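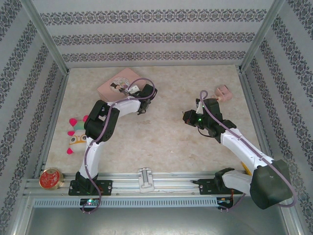 Figure 1. Tabletop with papered walls and the front rail carrying both arm bases.

4.2 Reserve stores and the recall exercise

The Rerkcombe depot was set up to hold civil defence stores for three neighbouring districts. Its standing instructions assumed that an alert would come with at least two days' warning, and the stock was arranged to suit: blankets and stretchers at the back, paperwork and armbands near the loading doors. The assumption was dropped in the second edition of the instructions, but the stores were not moved.

Our main source is the Thaler index, a run of 2,656 cards recording every issue and return of stock. Of these, 1,090 carry both a date and a signature and can be used to follow an item from the depot to a receiving post. The rest give one or the other. We have left undated cards out of the movement counts and kept them for the discussion of staffing in Section 5.

The April exercise is the best recorded event in the index. District control asked for 500 blankets to be sent to the rest centre at Piltton, and the cards show 100 leaving on the first lorry. The remainder appear under a single later entry, in a different hand, with no vehicle number. Rainer's earlier study read this as proof that the second load never left. We think the evidence is weaker than that -- the Piltton ledger has a gap at the same point, and a missing page cannot settle the matter either way. 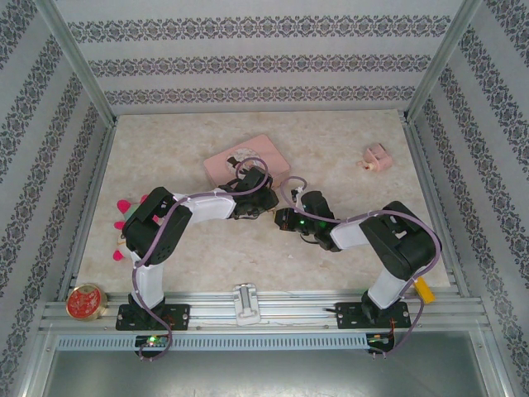 Figure 2. The two arms reaching towards each other over the marble-like surface.

Correspondence between the depot and district control deals mostly with transport. The depot had no lorries of its own and relied on vehicles lent by the county. When the county withdrew them for road work, the storekeeper was told to hire locally and claim the cost back. Three such claims survive. Two were refused on the grounds that no exercise had been declared on the day in question, although the movement order had come from the same office.
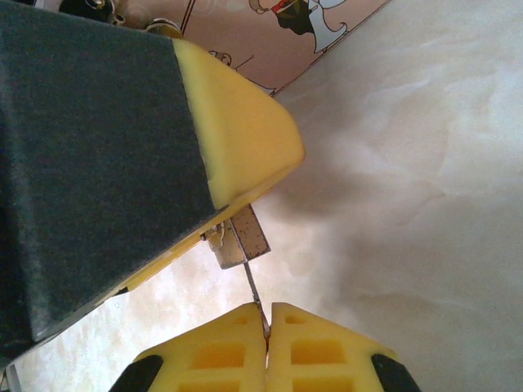

The refusals had a lasting effect on how the index was kept. After the second, cards begin to record the name of the officer who gave the order, and telephone orders are marked as such. The practice spread to the smaller store at Bindinura Road, where it continued until the building was given up. It was never written into the instructions.

Read together, the cards and letters suggest that the depot was limited more by its dealings with the county than by a shortage of goods. Whether this held for other depots is unclear, as few kept an index in this form.
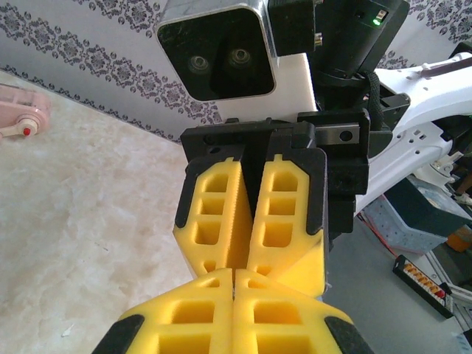
Figure 3. Two pairs of yellow foam fingers, the tips almost touching.

Comments (3)

The Piltton ledger gap is at the binding. Has the spine been checked for stubs?

Useful section. Mirjam Rainer's reading was based on the dated cards only, and that could be said in the text.

Is the refused claims file open to readers, or by request?

Related items

Warning times in post-war civil defence planning
County transport and the auxiliary services
Card indexes as a source for local stores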